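Slipcover

A slipcover (also loose cover, and in my grandmother's house just "the cover") is a fitted cloth shell that goes over a piece of upholstered furniture and comes off again. The coming off is the whole point. Fixed upholstery is stapled or tacked to the frame, and a slipcover is held on by its own shape, plus whatever ties, zippers, hook tape or tucked-in fabric the maker saw fit to add. I have sewn them, bought them, shrunk one badly and lived with them on three different couches, so I'm going to be a bit partial in this entry.

Name and neighbors

People use the word for a lot of things that aren't quite it. A throw is a loose piece of cloth with no shape at all. A stretch cover is a slipcover in the loose sense, knitted so that one size goes over many couches. An arm cap or armrest cover protects only the part where hands and coffee cups go. A dust sheet is for moving day. When an upholsterer says slipcover, they usually mean one that was cut for that exact piece, with piping and a skirt and separate covers for each cushion.

Background

Loose covers began as protection. Houses with good silk or wool upholstery kept it under plain washable cloth, often a striped or checked linen, and took the cloth off for company. I love this idea and also find it a little sad, all that silk waiting around for a party! Over time the cover became the thing you looked at. Floral glazed cotton covers were a look of their own, then plain canvas and white denim had a long run, and now there are couches sold with no finished upholstery under the cover at all, only muslin.

There was also the clear plastic kind. Anyone who sat on one in shorts in July remembers it.

Fabrics

Cotton duck and canvas are the usual starting place. They are sturdy, they press flat, and they shrink, so the cloth has to be washed before cutting. If a bolt says 100 percent cotton, believe it and wash it twice. Linen wrinkles from the minute you sit down, and you either like that or you don't (I do). Linen and cotton blends split the difference. Denim wears beautifully but dark denim can rub off on pale clothes, and it goes the other way too, with new jeans leaving a blue haze on a cream seat.

Polyester blends are the practical choice in a house with kids or dogs. The Venalon cloth I used on my current couch is one of these, with a slightly brushed face, and it has come through the wash more times than I'd like to admit. Velvet can be done, but the pile has to run the same way on every panel and it eats up yardage.

Color is a matter of nerve. Cream and oatmeal show everything, and they are also the easiest to bleach or spot clean without leaving a ring. Mid-gray hides dust and shows pet hair. Small patterns hide nearly anything.

Parts of a slipcover

The deck is the flat area under the seat cushions, often cut from cheaper cloth. The inside back and inside arms run down to the deck and end in a tuck-in, an extra flap pushed into the crevice so the cover has some give when a person sits. Skimp on the tuck-in and the seams will pop. The skirt is the bit at the floor, either pleated at the corners or gathered, or left off for a cleaner look. Cushion covers are boxed (a top, a bottom and a strip around the side) with a zipper across the back that wraps a little way around each corner. That wrap is what lets you get the foam in without a wrestling match.

Measuring and fitting

The old way is pin fitting. You drape the fabric over the couch wrong side out, pin it tight along every seam line, trim, mark and sew. It takes most of a day and your knees will hurt. My own couch is 80 inches wide with rolled arms, and the arms took longer than everything else together.

The newer way is to trace the old cover, or to order by model. Morais, a small shop that cuts covers by mail, works from a list of frame shapes, and mine turned out to be number 665, which I've written on masking tape stuck under the deck so I never have to look it up again. Rolladon sells a plain boxed-cushion pattern that goes up to large sectionals. It's clearly written, though the zipper page made me put the kettle on.

Washing

Close every zipper first. Wash cold, cushion covers together with the body so they fade alike, and take everything out of the dryer while it's still a touch damp. Then put it back on the couch and let it finish there. It will fight you at the corners and then relax by evening. Iron only the skirt, unless you have a free Thursday and a good radio show.

Rub counts

Fabric sellers like to print a rub count. A sample on my desk says 2000, low for a couch and fine for a bedroom chair nobody sits in. For a family seat I want a much bigger number than that.
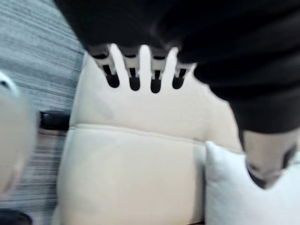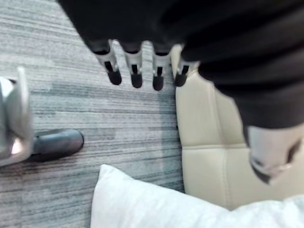 Written by Denise Kubiak
Contributing editor, soft furnishings

Fit over time

Covers creep. Every time a person gets up, the cloth on the seat moves forward a hair, and after a month or so the back looks baggy and the front skirt droops onto the carpet. Foam tubes pushed down into the crevice over the tuck-in will hold it, and so will a rolled magazine. Twist pins with clear heads work on the back, where shoulders won't find them. On leather, put a grippy rug pad under the deck first or you'll be straightening it every evening.

See also: antimacassar, boxed cushion, piping, welt cord, upholstery tack

Contact the editors | Copyright Veson Household Encyclopedia | Back to top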